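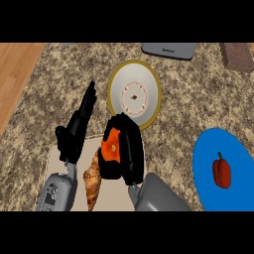
The away allocation at Coston should go back to 632 seats. The club cut it by 200 in September, citing segregation, yet the netting takes up only four rows and could be moved to the corner block at Plorkitz Road.

A reduced allocation lowers gate income and pushes visiting fans into home areas, where stewarding is harder. Riet Van Damme made the same point in her report on the Brellon fixture. The league should set a fixed minimum share of capacity and check it each season.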